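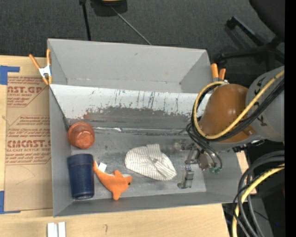
Chapter 7
When the Arm Stops Short

Most of us who work with picking arms can remember our first proper fault, and I remember mine very fondly, though I certainly didn't at the time! It was at Trerano, on a June afternoon, and the arm had been lifting odds and ends out of a bin quite happily until it reached for something near the wall and simply stopped, with a fault code 29 on the screen. My colleague Gediminas Adomaitis was all for clearing it and carrying on - and so, I'm afraid, we did, six times over, before we thought to look at the cables.

A loop of cable had been catching at full reach, you see, and each restart pulled it a little tighter. In this chapter we shall go gently through faults of that sort, beginning with the safe way to stop an arm and approach it. Please read section 7.1 before you touch anything in the workshop.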